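July, Asura store, second entry. Started 14:00.

Continued with the storage bins for the Tastmont shelving. The current stock is mixed: opaque crates from the old room, the Clindora boxes with clip lids, and the large translucent white bins. Only the last type is being kept for light textiles and packing material. Contents can be made out well enough through the wall to save opening each one.

Shelf clear depth is 400 mm. Measured with the steel rule at both ends and once in the middle; the middle upright sits 14 mm forward of the others, so bins go in from the left bay first. Not worth refixing this month.

Handling notes for the translucent type. Lift by the handle openings, never by the lip alone. The lip is flared and feels stiff, but with a full load the side wall bows outward and the base drops at the far corner. Washed with warm water and a little washing-up liquid, rinsed, left upside down on the rack. Solvent wipes are not to be used; one lid from the Bhatt order went cloudy after a single pass.

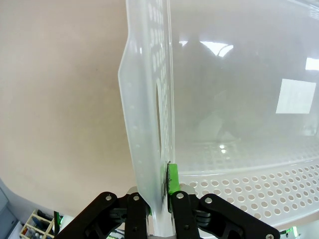
Drying takes longer than allowed for. Water sits in the small holes and under the lip after the flat faces are dry, and then runs down on to the shelf. Tip each bin on its side for a minute before stacking, then go round the rim with a cotton cloth.

Labels: paper ones lift at the corners within days on the frosted surface. Changed to tie-on tags through the handle opening. Savita Agarwal has the tag list, which now ends at 34. Old crate numbers are void except 1,784, still in use for the spare castors.

To do: second coat on the lower shelf edge, more cotton cloths, move the Clindora lids out of the corridor. Ask Savita whether the tags should face the aisle or the wall in the end bay.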